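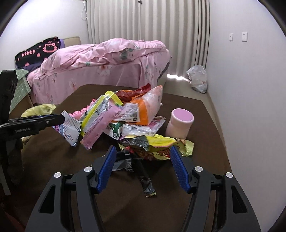 Benedicta Kyei started on the grippers in October, on the table at the foot of her bed. The job she has set them is picking up rubbish, mostly snack wrappers and soft plastic packets.

Wrappers are harder than cans. They fold when squeezed, and the shiny ones slide. Kyei works each gripper by hand and records every grab, then trains a small arm on the recordings. She wants 700 before she changes anything else. So far she has 400.

The arm lives at Amoah, a shared workshop where members pay $40 a month. Yaw Zakaria rebuilt its shoulder joint there over the winter, and Selim Ekinci wrote the code that sorts good grabs from bad.

The finger pads wear out first. "I go through them faster than I'd like," Kyei says. "The textured ones hold film better, so I put up with it."

Her next test is a full bin, tipped out on the workshop floor.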